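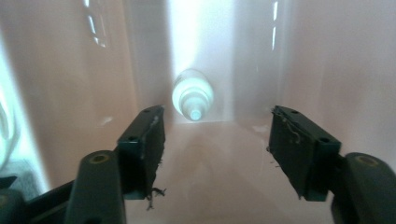 Planning and Budgeting for Automation
Handout 5: What the Quote Leaves Out

Filed under: Course Notes, Equipment & Purchasing
Jul 27, 2019

Last session ended on the question of why the Pliresthorpe packing cell came in over budget. The short answer is that the budget was a photocopy of the arm vendor's quote. We start there.

1. The arm is the easy line

Everyone remembers to buy the arm. It has a brochure. Write it down, then leave two pages under it.

2. Fingers are consumables

Treat gripper fingers the way you treat printer toner, and with the same affection. The plates last. The pads on the inner faces fray, shed fibers and hang off the bottom edge in tufts, and a frayed pad holds a white bottle differently from a fresh one. For the exercise, assume $30 a pair for re-padding and 30 re-pads a year. Students always put this under "miscellaneous." Give it its own line, or it will be paid for out of somebody's coffee fund.

3. Reach into containers

Bin picking looks cheap on paper – the bin is already there. Deep, narrow bins are where the money goes. A bottle lying against the back wall, neck toward the gripper, needs fingers that can spread wide enough to go around it and still clear both sides. Measure the bin before you choose the fingers. The Dernby plant did this in the other order and now owns some very nice fingers.

4. Light

Translucent plastic lets the room in. You get a bright stripe on the back wall, streaks on the side walls, and a white bottle glowing in front of it all. Opaque bins cost less than a vision consultant. Budget $1,000 for bins, shades and lamps, and price them before anyone says the word "algorithm."

5. Time on the floor

Integration for the Zalorstead case is $4,000. That figure assumes the fixtures are ready when the integrator walks in. They were not ready. Work out who pays for the waiting.

Exercise (hand in before the October break)

Draw up a first-year budget for the Partington line using the figures above. Show re-padding, bins and lighting, and integration separately. Add one line you think the vendor would prefer you forgot, and defend it in a paragraph. Spreadsheets with merged cells will be returned unread.

14 shares | 3 comments

Comments

padsandplates: We re-pad with whatever tape is in the drawer. Should the drawer be a budget line?

mkt_evening_group: Is the $4,000 before or after tax? The Zalorstead sheet doesn't say.

course_desk: Before. And yes, the drawer counts.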